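About Pemwood Records Watch

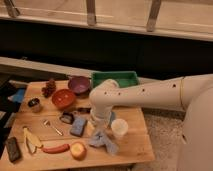

Light-blue cloth over a crowded wooden table.

Every public agency says it is open. We started Pemwood Records Watch in Herton to check, and we have yet to be impressed.

We file public records requests with city departments, school districts and the odd water authority, and then we publish what comes back. Often that is a form letter. Since opening our doors we have sent 2,184 requests. Full answers arrived for 913 of them. Another 611 were refused outright, and the rest were answered in part, sent to some other office or left to sit.

Agencies like to blame vague requests. Some are vague, and we have written a few bad ones ourselves. But we have also asked for a single contract by its number and been told that the search would be too burdensome. We appeal those. An appeal goes to much the same people who said no the first time, so we don't promise anyone a result.

Our Carura database holds every request, reply and fee notice we can lawfully post. It is free to search. The largest set is the Khan Street drainage file, 70 documents in all, with a good deal blacked out.

We take no money from agencies we write to or from companies that bid on their work. Readers should be wary of groups like ours too - our accounts are posted each September, and you are welcome to pick at them.

We are not a law firm and can't represent you. If you want help wording a request, write to the Herton office and tell us which agency has the records and what you have already asked for.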